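Unit 5: Learning Bimanual Pick-and-Place from Demonstration
Course notes, revised 6/19/26

5.1 Setup

The Brindley platform has two arms on a shared base and one camera at the head. The policy receives the head image and the joint positions of both arms. It outputs joint targets for both arms in chunks. Gripper opening is treated as one more joint per arm, so the action at each step is a vector of length 14 (six joints and one gripper value, twice).

5.2 Behavior cloning with action chunks

Let o(t) be the observation and a(t) the action at step t. A single-step policy predicts a(t) from o(t). Small errors move the robot into states that the demonstrations do not cover, and later predictions get worse. A chunked policy predicts a(t), ..., a(t+k-1) at once. For the Flikik task we use k = 100. Training minimizes the mean absolute error over the chunk.

Overlapping chunks give several predictions for the same step. They are combined by a weighted average with weights w(i) = exp(-m i), where i = 0 is the oldest prediction. A small m brings new observations in faster. A large m gives smoother motion but slower correction when a toy is bumped.

5.3 Home scenes and the Jirthorpe split

Policies trained only on a lab bench tend to attach to the background. The Jirthorpe split therefore holds out whole rooms. Objects may repeat between training and test, but floors, furniture and lighting may not. Sources of difficulty to keep in mind when reading the results:

- Reflections. Glossy tile returns bright spots that shift as the camera moves.
- Motion blur. A gripper in fast motion loses its edges, and the policy must lean on joint positions.
- Clutter near the base. Cables and bunched cloth or plastic can look like targets.
- Soft toys. A plush toy lying flat offers few good grasp points.
- People. A hand or foot may enter the view during a trial.

Several of these occur together in the room below, where small toys are spread over white tile and one gripper is swinging upward over the mat.
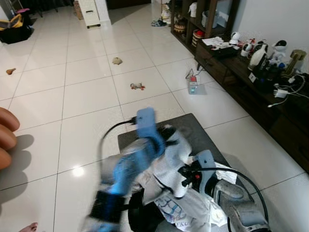

5.4 Exercises

1. Derive the normalized form of the weighted average in 5.2 for the first 4 steps of a trial.
2. Explain why a random split by trial overstates performance compared with a split by room.
3. Read the Flanagan report, section 2, and state which inputs are removed in each ablation.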